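Notes from the visit to Kindar, Durkau, in August

Four of us from Fulter went over to Durkau to see how Kindar runs its returns. We left at 7.15 and were there before the first shift break. The purpose of the trip was to see the automatic sorting line working with goods like ours, and to talk to the people who work beside it. The sales visit in the spring covered the machine itself, so I have kept that part short.

## What Kindar does

Kindar hires out furnishings and small household goods for show homes, weddings, short lets and the like. Everything goes out in crates and comes back in crates, and what comes back is mixed. A crate from one flat may hold cutlery, a lampshade, table flowers, kitchen tools and a bath mat. Until last year all of it was unpacked by hand onto long benches, checked against the hire list, cleaned if needed and put back on the shelf.

They have 1,273 separate lines in the catalogue. We have fewer, but our share of odd shapes is higher, and odd shapes are where the trouble lies for them too.

The unpacking and sorting is now shared between staff and a system called Mfaume, which is two robot arms over a belt, a set of cameras and a screen for each person on the line. The arms take what they can. Anything they can't pick, or don't recognise, travels on to the end of the belt where somebody deals with it.

## The line

The belt is in the old loading hall. It is quieter than I expected and you can hold a conversation beside it without raising your voice. The arms are inside a mesh fence with one gate. Opening the gate stops everything, and the shift lead told us that in the first weeks it was opened all day long, for dropped spoons mostly. They have since put a tray under the belt to catch small items and the tray is emptied at breaks.

The arms were steady on boxed goods, pans, mugs and anything rigid with a plain outline. They were slower on cloth. They did not attempt glass at all while we watched, and we were told glass has been taken off the line altogether and goes straight to a hand bench by the window. Kindar had wanted glass to be included from the start. The staff argued against it, the trial went on for a fortnight, and the staff got their way.

Thin handles are the other weak point. A whisk or a small sieve lies flat, the arm comes down from above, and it either pushes the thing along the belt or picks it up by the wrong end. The same goes for artificial flowers, which get crushed if the fingers close too far and fall out if they don't. Kindar hires out a lot of table flowers in summer and the damage was enough for the buyer to complain.

## Hand-held grippers

This was the part I had not read about beforehand. When the arms do badly with an item, a member of staff shows the system how it should be picked up. They do this with a gripper held in the hand, fitted with a camera and the same sort of fingers as the arm. You pick the item up, move it, set it down and do it again from another side. The recordings go to the supplier and come back as an update.

They do it in all sorts of places around the building, on the basis that a system which has only ever seen the belt gets confused by a change of background. We saw it being done near the stairs.

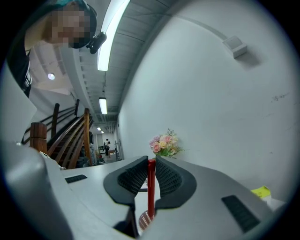
**Packing and Returns Team, Fulter**

The two black fingers are softer than they look. They have an open mesh on the inner face and they bend round whatever they close on. With the long red handle held upright between them, the grip looked secure enough, and the bouquet just beyond was left alone. Each of us had a turn afterwards. It is heavier than a litter picker and the weight sits forward, so the wrist notices it. After ten minutes I was ready to put it down.

There is a knack to it. New people go too fast, and a quick snatch is no use as a recording. The advice we were given was to move as you would if you were handing scissors to a child. Leave the fingers open until they are properly either side of the item, close, wait, then lift. If you drop it, carry on and pick it up again. Drops are kept and marked as drops.

Staff at Kindar do this in turns of 20 minutes and then go back to other work. At first one person was given the job for whole mornings and ended up with a sore forearm, and the turns were brought in after that. It is on the rota like any other task and it is paid at the same rate as the line. Some of the staff we spoke to thought it should be paid at a higher rate, given that it is training work in all but name. That question was open when we visited.

## What has changed for the staff

There were 42 people in the returns department before the line went in and there are 42 now. The manager said this early on and said it again at lunch. I asked the same question at the hand bench and got the same figure, with the remark that four of the posts are now agency posts which used to be permanent. So the number has stayed the same but the posts have not.

The lifting has gone down. Crates are tipped by a lift table and the heavy pans are nearly all taken by the arms. Two people who had been on light duties with bad backs are now on the line full time and both were pleased about it.

The work at the end of the belt is harder on the head. Before, a person unpacking a crate would get some easy things and some fiddly ones, and the easy things were a rest. Now the arms have the easy things. What reaches the end is cloth, broken items, things that belong to the customer and not to Kindar (we saw a single slipper and a phone charger) and things that don't match the hire list. One woman who has been there for many years told us it was like doing only the last page of the crossword book all day. They swap between the end of the belt and the glass bench every hour to break it up.

The screens caused some bad feeling. Each one shows how many items have gone past and how many the person has dealt with, and for the first month it showed these against a target. The target was taken off after the staff asked. The count is still there. Nobody we spoke to minded the count much, but they did want it written down that it would not be used in reviews, and it has been.

There was also the matter of the cameras on the hand-held grippers. They record whatever is in front of them, including the face of the person holding the gripper or anyone walking by. Kindar's rule is that faces are covered before anything leaves the site, and anyone who does not want to be near it can ask for the recording to be done elsewhere. There is a sheet by the time clock that says when and where recording is planned. I thought the sheet was a good idea and took a copy.

## Questions we asked

We wanted to know how long an update takes. From recording to a change on the line was five weeks for the table flowers and less for a set of ladles. The flowers are better than they were and are still slower than by hand.

We asked what happens when the line is down. They go back to the benches, which have been kept. Two benches were removed at the start to make room and one of them was brought back in the first winter. The shift lead advised us to keep all of ours.

We asked who can stop the line. Anyone can, with the red button or the gate, and no reason has to be given at the time. It is written up afterwards by the shift lead.

We asked whether staff had been asked before the system was bought. They had not. They were told once the order was placed, and the glass trial and the target on the screens both followed from that. The manager said they would do it in the other order another time.

## For Fulter

Our returns room is smaller than theirs and has a pillar in the middle, so the layout we saw would not fit as it stands. A single arm might. I measured from the door to the pillar when we got back and have put the measurement with the drawings in the office.

If we go ahead with a trial I would want the following settled first:

- Glass and candle holders stay on the hand benches.
- Gripper recording goes on the rota in short turns, and is open to everyone on the team, including part-timers.
- The rate for recording is agreed before it starts.
- No targets on screens.
- A sheet like Kindar's goes up by our own clock.

The two of us who work on linens were not convinced that the arms would be of any use for tablecloths, and from what we saw on the day I agree with them. The pans and crates are a different matter. Our own lifting is as bad as Kindar's used to be.

Kindar has offered to take a crate of our mixed returns and run it down their line so that we can see the results. They would like it packed as it comes back from the customer, with nothing tidied. I have put one aside under the end bench with a label on it. Please don't unpack it.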